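Section 4: Planning a hut-to-hut route with the Firnano handheld

Read this section before you load a route. It assumes the unit is charged, the base map is installed and you have finished the compass calibration in Section 3. The sample route used throughout is the traverse from Tescombe to the Ormsby hut by way of Flurnance pass, because it contains most of the things the planner gets wrong.

4.1 Setting the starting point

1. From the main screen, open Routes and choose New.
2. Scroll to Tescombe and press the center key. The unit will offer the village center. Don't accept it. The trail leaves from the parking area past the second bridge, and the planner will otherwise draw you a line through a fenced hayfield.
3. Move the marker by hand to the parking area and press Save.
4. Name the start. The unit cuts names after 22 characters without telling you.

Note: The "Suggested Trailhead" feature picks the point where a marked path touches a road. It doesn't know if you can leave a car there. Check a paper map or ask in the village.

4.2 Adding the pass and the hut

1. Choose Add Waypoint, then Search, and type Flurnance. You will get two results. One is the pass, the other is the peak of the same name to the east. Pick the one marked with a saddle symbol.
2. Add the Ormsby hut the same way.
3. Set Path Type to Marked Only. The default is All Paths, which takes in old sheep tracks and at least one line on this map that is a dry stream bed.
4. Press Calculate and wait. The progress bar reaches the end well before the route is ready.
5. Zoom in and follow the whole line with the cursor. If it crosses contour lines packed tightly together, and no path is drawn under it, delete that leg and place the points yourself.

Caution: "Marked Only" means the path was marked when the map was surveyed. Paint fades and cairns fall over. On the north side of Flurnance pass the line on the screen is neater than anything you will find on the ground.

4.3 Walking times

The unit will now show a total walking time. Treat it as a sales figure. It is worked out from distance and total climb, with no allowance for scree, snow, a heavy pack or lunch.

1. Open Route Settings, then Pace.
2. Change Hiker Profile from Standard to Loaded.
3. Set Rest per Hour to a number you would admit to. The factory value is zero.
4. Recalculate. On our sample route the climb to the pass gained 57 minutes on the estimate, and we still arrived later than the unit said we would.

Note: The "Adaptive Pace" option claims to learn from your past trips. We left it on for all of August and could see no change in its predictions. Leave it off – it uses battery either way.

4.4 Altitude alerts

1. Open Alerts and choose Altitude.
2. Enter the height at which you want the warning. The unit takes feet or meters, and changing the units later does not convert an alert you have already set. An alert entered as 591 meters becomes 591 feet, and you will have passed it before leaving the car.
3. Set the barometer at a known height before you start. A signboard or a survey mark will do.

Caution: The altimeter reads air pressure. If the weather is turning, the height on the screen will drift while you stand still. A climb of 157 feet overnight in your sleeping bag is worth noticing, as it usually means the pressure has dropped.

4.5 Before you leave

1. Save the route to the unit and to the memory card. Saving to one does not save to the other.
2. Turn the unit off and on again, and open the route to make sure it is still there.
3. Write the bearings for the pass on paper and put them in a pocket that closes.
4. Leave your route and expected return time with someone who will notice if you are late. The "Share Plan" button needs a phone signal, and there is none past the second bridge. 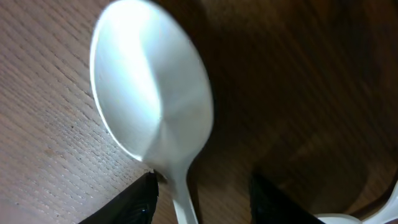
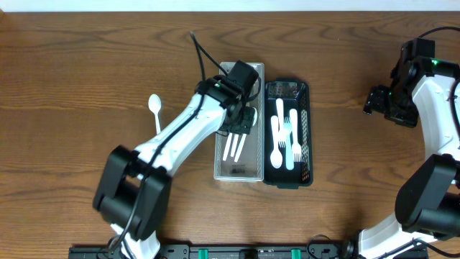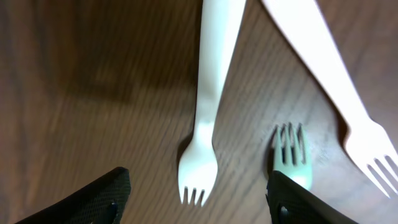 Text and route checks: the Firnano manual desk
January 30, 2024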